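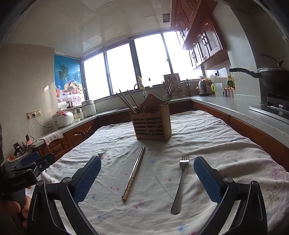 Belusley Open Day

The Belusley Open Day is a public demonstration of household robotics held each December by the Helorness Institute for Domestic Automation. It presents the institute's research on the handling of kitchen objects, in particular cutlery and cooking tools. Admission is free, and places are booked in advance through the institute's front office.

History

The event began as a private visit arranged for the staff of Clukine, a maker of grippers and joint parts which had supplied the institute's first laboratory. Bushra Naqvi, then head of the handling group, proposed that the same programme be offered to residents of Belusley. The first public edition drew 1,648 visitors. Attendance at the most recent edition was 2,111, the highest recorded.

For its early editions the demonstration took place in a lecture hall, with objects set out on a bare bench. Following criticism that the bench bore little likeness to a home, the programme was moved to furnished domestic kitchens. Natsumi Chiba, who succeeded Naqvi as organiser, introduced the present rule that rooms are to be shown with their usual contents in place.

Programme

The day opens with a short talk on the collection of handling data. Members of staff then carry out table tasks with hand-held grippers, whose jaws are worked directly by the person holding them. A camera on the tool records each attempt from close to the jaws. The recordings are later used to train robot arms in the same tasks.

The cutlery session is the longest part of the programme. Chopsticks and forks are laid on a cloth-covered table, and the operator lifts them one at a time. Thin objects lying flat are regarded as difficult for two-jawed tools, and a creased cloth adds to the difficulty by changing the height at which the jaws must close. Textured pads are fitted to improve the hold on smooth metal handles. Visitors may try the tool under supervision in groups of 4.

An afternoon session, starting at 2, shows robot arms repeating tasks from earlier recordings. Failed attempts are left in the programme and discussed by the operators.

Sugawara Collection

Recordings made at the open day are added to the Sugawara Collection, the institute's archive of kitchen tasks. Entries are listed by object and by type of surface. Visitors' own attempts are included only with written consent, and sound is removed before storage.

See also

Helorness Institute for Domestic Automation
Clukine
Household robot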